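Betreff: Re: [roslow-liste] Tapley-Video, Endschnitt und Premiere

Hallo zusammen,

nur schnell zwischen Tür und Angel, muss gleich zur Probe. Danke Hayley für die Zahlen, Antwort unten. 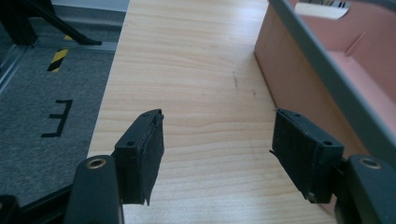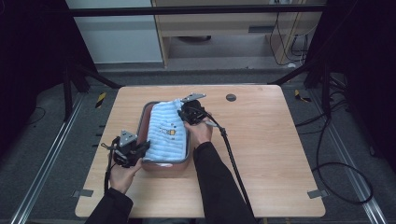

So, zum Video. "Lekdale" steht heute früh bei 3610 Aufrufen, für eine B-Seite völlig ok finde ich. Der neue Clip soll trotzdem nicht wieder mitten in der Nacht online gehen, das war letztes mal Quatsch, die halbe Kommentarspalte hat geschlafen. Covermotiv für die Single ist noch offen. Kári will was Blaues, kein Dunkelblau, eher so hellblau wie das Handtuch in der Auflaufform, mit einem kleinen gelb-orangen Motiv drauf. Könnt ich mit leben. Nigel hätte lieber Schrift pur. Bitte bis Donnerstag Meinungen, sonst entscheidet Kári.

Hayley Haslam schrieb:
> Der Rohschnitt von "Brilbridge" ist fertig, Fouad hat
> die Farben nochmal angefasst. Zweite Strophe ist mir
> immer noch zu lang, da passiert 20 Sekunden nix.
> Können wir da die Tanzszene vorziehen? Und: wie viele
> Vinyl lassen wir pressen, 100 oder 245? Das Presswerk
> braucht eine Antwort.

Tanzszene vorziehen: ja, unbedingt. Aber den Schwenk am Ende bitte lassen, der ist das Beste am ganzen Clip. Fouad, kriegst du das ohne neuen Export vom Ton hin? Beim letzten Export war der Bass links lauter als rechts, hab ich erst im Auto gehört.

Vinyl: ich bin für 245. Bei 100 ist der Stückpreis albern, und von der letzten haben wir nach dem Konzert in Tapley keine einzige mehr gehabt. Teodor müsste nur sagen ob die Kasse das hergibt. Teodor??

Premiere dann abends, mit Chat, Nigel moderiert. Englische Untertitel fehlen noch, Text liegt im Ordner, die 2. Strophe ist da aber die alte Fassung, nicht die nehmen. Und Setlist für August schick ich extra, sonst wird das hier zu lnag.

Wer noch Bilder vom Dreh hat, bitte in voller Auflösung hochladen und nicht per Handychat schicken.

Muss los
Gruß
Czarnecka (der andere, nicht Teodor)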